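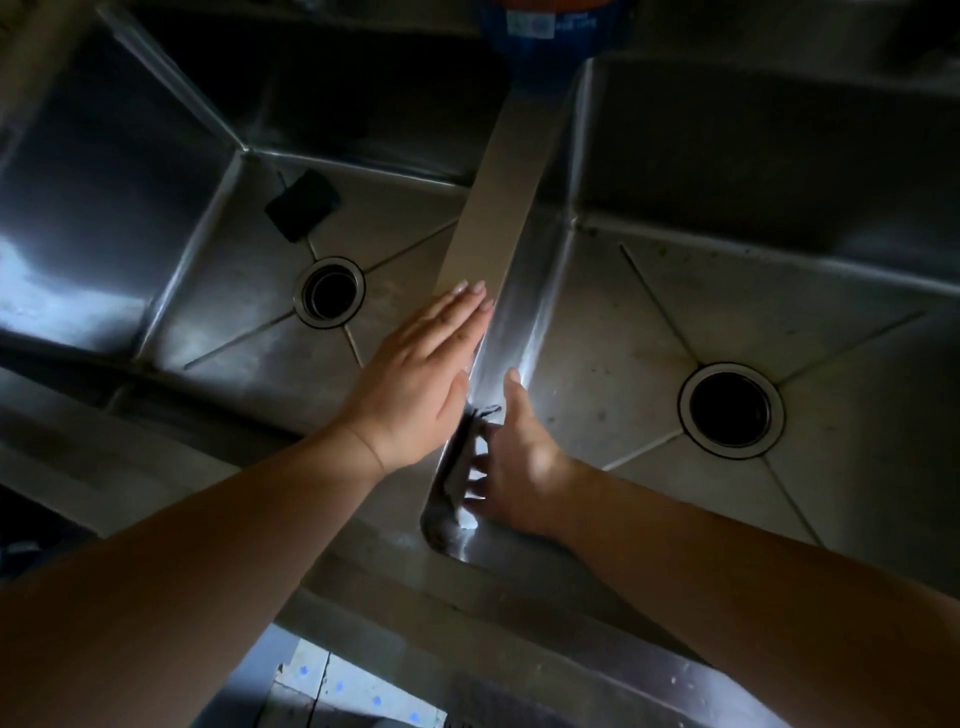

2 min read

Water service to the Dernari district will be shut off overnight on Monday while crews replace a worn valve under Kenier Street, the Nasau water department said.

The shutoff starts at 10 p.m. and affects 420 homes and four businesses between Kenier Street and the rail line. Service should be back by 5 a.m., according to department manager Zübeyde Baysal.

"People should fill a few pitchers before they go to bed," Baysal said. "If the water comes out cloudy in the morning, run the cold tap until it clears."

The valve was flagged during an inspection in June. Replacing it will cost $187,000, paid from the department's repair budget. Water rates will not change this year.

Kenier Street will be closed to cars at the Dağdelen Bakery corner during the work. The number 2 bus will use Mill Road until the street reopens.

Gülizar Duman, who owns the bakery, said her staff normally start mixing dough at 3 a.m. They will come in after the water is back, and the shop will open late.

Bottled water will be handed out at the Dernari library until 8 p.m. on Monday. Residents who need water overnight for medical equipment should call the department before noon that day.

A second valve, near the school, is due for replacement next spring. İlker Işık, the project engineer, said that job will need a shorter shutoff.

We use cookies to improve your visit. By continuing, you accept our cookie policy.

Contact the newsroom | © Nasau Courier | Back to top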